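Golf Rules and Officiating – Session 4 Handout
Instructor: Todor Leka

Topic: pace of play, slow players, and what an official can do about either

Reading for this session was the packet on timing policies. If you skipped it, you will be able to follow most of what comes next, but not the part I am going to ask you about in April.

1. Where we left off

Last time we finished with the dropped ball and the argument at Civar over what counts as a dropping zone when someone has parked a cart on it. We are leaving that alone now. A few of you sent me further thoughts. I have read them. The player still had to play it where it lay.

2. The basic problem

Golf has a clock, but it is kept in somebody's pocket. A basketball player can look up and see how long he has to shoot. A golfer finds out he has been slow when a man in a blazer drives up beside him, which tends to sour the relationship early.

Most events work from a pace chart: so many minutes per hole, added up, with allowances for long walks between greens and tees. At the Wondel Amateur the chart allows 13 minutes for a par three with a carry over water. Players think this is stingy. The groups behind them think it is a gift.

A group is out of position when it meets two tests together:

– it is over its allotted time at the hole just finished, and
– it has an open gap in front of it.

Both. A group that is behind the chart but right on the heels of the group ahead is stuck in traffic, and you do not write tickets to people stuck in traffic. New officials get this wrong more than anything else in the job.

3. What happens next

The usual order is a warning to the group, then individual timing, then a bad time, then a penalty. Under the Krasniqi league policy, which we use for all the problems in this course, the first bad time costs nothing and the second costs one stroke. Other policies do it differently. Read the sheet for the event you are working, and read it before the first group goes off.

Timing starts when it is the player's turn and he can play without distraction. What counts as distraction is where your afternoon goes. Wind does not count. A train might. A caddie with opinions does not, although I have heard it tried.

4. Equipment and setup

Your kit for a working day: stopwatch, spare stopwatch, pace chart in a plastic sleeve, pencil, radio, marking paint, tape, rule book, something to eat. Mark the timing points the evening before. Tape your chart inside the cart where you can read it while driving slowly, and drive slowly.
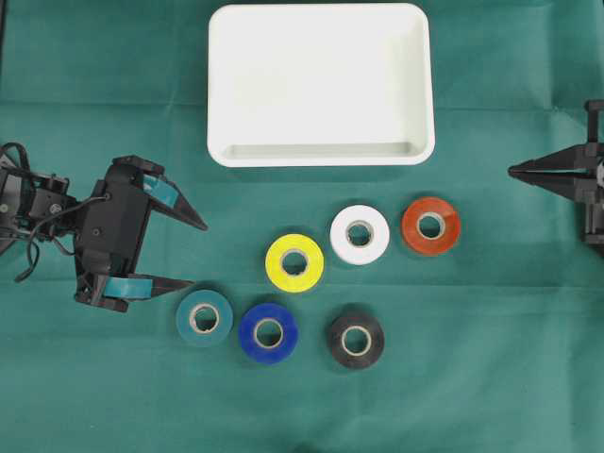

Tape, six rolls.

Check the radio channel with the starter. At Premar two years ago the officials and the catering staff shared a channel all morning, and a threesome on the back nine was nearly put on the clock by a man asking about sandwiches.

5. Case: the 161-yard hole

A player reaches the tee of a 161-yard par three. His group is out of position and is being timed. He takes a seven iron, puts it back, takes an eight, tosses grass, consults his yardage book, returns to the seven, and steps away when a bird crosses his line. He plays well over his limit. He claims the bird.

Points to work through before the discussion:

The bird is arguable. Stop the watch for the bird if you believe in the bird. The grass, the book and the two clubs are all his own business and come out of his own time.

Tell him about the bad time as soon as you can do it without holding up the group further. Walk over. Keep it to one sentence. He will have several.

Write it down at once: hole, stroke, seconds, what you saw. Notes written in the scoring tent two hours later read like fiction, and the player's father can tell.

6. On tone

You will be disliked by slow players for timing them and by fast players for not having done it sooner. Be brief and stay off the subject of his swing. If a player wants to appeal, tell him where and to whom, then go back to your position. The next group is coming, probably late.

For next session: the section on doubt as to procedure, and problems 1 through 4 in the packet. Show your timings in seconds. "Ages" is not a unit.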